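Kolter Hand Grain Mill
Kitchen equipment > Mills and grinders > Hand mills

In stock. Sent from our Stanalell warehouse.

The Kolter is a small hand mill for wheat, rye, spelt, rice, buckwheat and dry maize. It weighs 1,030 grams without the clamp and it is made for a household that bakes bread once or twice a week. If you bake every day for a large family, please look at the Zetatano, which has a flywheel and asks less from your shoulder.

I have sold hand mills for many years and the question I hear most often is whether the flour will be as fine as flour from the shop. The answer is no, not in one pass. With the Kolter you can make good wholemeal flour in two passes: first a coarse one, then a second with the burrs closer together. For a cake you will want to sieve it afterwards. For porridge or for flakes to put in a soup, one pass is enough.

Specifications
Burrs: hardened steel, conical, 53 mm
Settings: 13 steps, with a click at each one
Weight: 1,030 g without clamp
Body: cast aluminium, not coated inside
Handle: beech, removable for storage
Clamp: included, steel with rubber pads
Cleaning: dry brush only (brush included)

How to choose the setting
Steps one to four are for flour. From five to eight you get semolina and fine grits, and from nine upwards the grain is only cracked. Start always with a wider setting than you think you need. When the handle turns easily, go down one step and try again. Never close the burrs completely while the mill is empty: steel will rub on steel and the edges lose their sharpness.

Maize is harder than wheat and should be cracked first at step 12. Popping corn is harder still and I do not recommend it in this mill, although some customers do it.

What you should not grind
Oily seeds will fill the burrs with paste. This means linseed, sesame, poppy, sunflower and all nuts. Coffee is possible, but the taste stays in the mill for a long time – I keep a second mill for coffee and I suggest you do the same. Damp grain is also a problem. If you are not sure that the grain is dry, bite one. It should break with a hard crack and not bend between the teeth.

Fixing the mill
The clamp needs a solid edge and some free space underneath for the screw. A thin shelf or a folding tray will move when you turn the handle. Tighten by hand only. If the clamp slips on a polished surface, put a piece of cotton cloth between.

Cleaning and care
Take off the front ring, lift out the inner burr and brush both parts. Do not wash them, not even quickly under the tap. If flour has become stuck, grind 20 grams of dry white rice at a middle setting and throw the result away. Once a year put one drop of food-safe oil on the shaft behind the burr. The beech handle can be wiped with a damp cloth and a little linseed oil.

Spare parts
Burr sets, handles, clamp pads and the front ring are sold separately. Burrs from the old model with the square shaft do not fit. Kaewmanee burrs fit the shaft but stand a little too far out, so the first two steps cannot be used.

Changes to this model
Mills delivered from November have a longer clamp screw. The rest of the mill is the same and the old screw can still be ordered.

Customer questions

Can I use it with the left hand?
Yes. The handle turns in one direction only, but you can stand on the other side of the mill.

Is it noisy?
Less than an electric one. It makes a low crunching sound and you can talk over it.

Does the flour become warm?
At a normal speed you will hardly feel it.

Page updated Dec 24, 2019 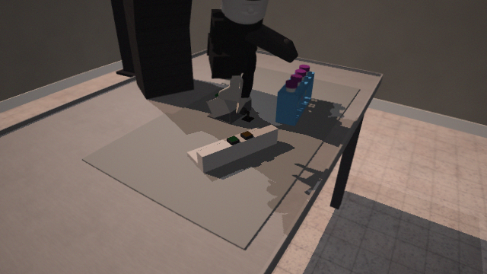 Brahim Belhaj

Brahim writes the mill and bread pages of this shop and answers the letters about spare parts. Please give the year of purchase when you write to him, and say if your shaft is round or square.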